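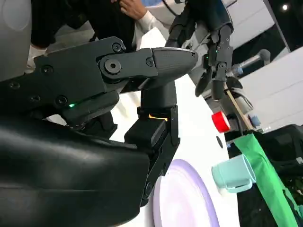
손목 카메라 없이 머리 쪽 카메라만으로도 학습할 수 있나요?

학습은 됩니다. 다만 손끝이 물체를 가리는 구간에서 위치 오차가 커지므로, 공개 설정 파일은 두 시점을 함께 읽도록 되어 있습니다. 한쪽만 쓰려면 config의 views 항목에서 wrist를 지우면 됩니다.

Jelby 탁상 집기 데이터

2018년 8월 15일판

Jelby는 공동 작업실 Wimell에서 진행하는 양팔 로봇 제작 프로젝트입니다. 이 저장소에는 원격 조작으로 기록한 집기와 놓기 동작, 관절 각도, 카메라 영상이 들어 있습니다. 제어 코드는 별도 저장소인 norkura-ctl에 있고, 여기에는 데이터와 읽기 스크립트만 둡니다.

구성

에피소드는 모두 2,000개이며 43개 묶음으로 나뉘어 있습니다. 묶음마다 폴더가 하나씩 있고, 폴더 안에는 영상, joints.csv, meta.json이 있습니다. 작업 종류는 일곱 가지입니다. 접시에 물건 올리기, 컵 세우기, 천 치우기가 분량의 대부분을 차지합니다. 물건은 플라스틱 컵, 접시, 작은 장식용 호박처럼 가볍고 구하기 쉬운 것으로 골랐습니다.
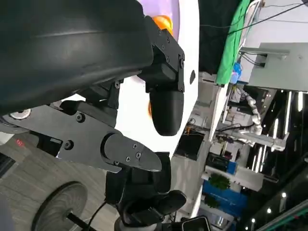 손목 영상은 회전 보정을 하지 않은 원본입니다. 팔 자세에 따라 화면이 옆으로 눕기도 하므로 위아래를 맞추려면 tools/rotate.py를 먼저 실행하십시오. 관절값과 영상은 시작 시각을 기준으로 맞췄으며, 프레임이 빠진 구간은 meta.json의 dropped 항목에 적어 두었습니다. 배경에 작업실 설비나 사람이 들어온 에피소드도 삭제하지 않았습니다. 배경을 가리고 쓰려면 마스크를 직접 만들어야 합니다.

라벨

에피소드마다 작업 이름, 사용한 손, 성공 여부를 손으로 적었습니다. 물체가 목표 위치에 놓이고 손이 완전히 떨어져야 성공으로 칩니다. 접시 테두리에 걸친 경우는 partial입니다. 2월에 기록한 네 묶음은 기준을 정하기 전 것이라 partial 라벨이 없습니다.
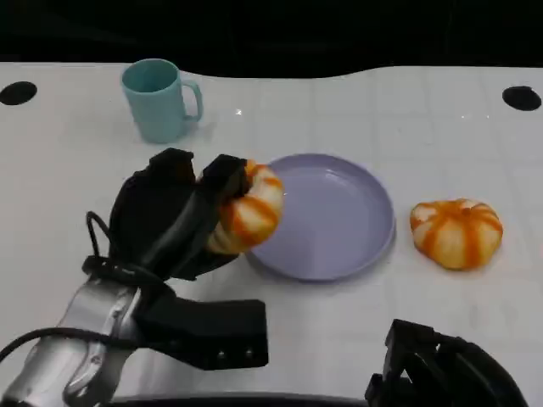 왼손과 오른손의 영점은 서로 다릅니다. 값을 비교할 때는 calib 폴더의 보정표를 적용해야 하고, 손가락 케이블을 다시 당긴 뒤의 묶음에는 calib_b를 씁니다. 오른손 엄지 관절은 끝 범위에서 값이 튀는 문제가 남아 있습니다.

사용 조건

비상업적 용도로 자유롭게 쓸 수 있습니다. 재배포할 때는 이 문서를 함께 넣어 주십시오. 읽기 스크립트의 초기 버전은 Huenchumán 저장소에서 가져와 고친 것이며, 원래 라이선스는 LICENSE.old에 있습니다. 오류는 이슈란에 묶음 번호와 에피소드 번호를 적어 올려 주십시오.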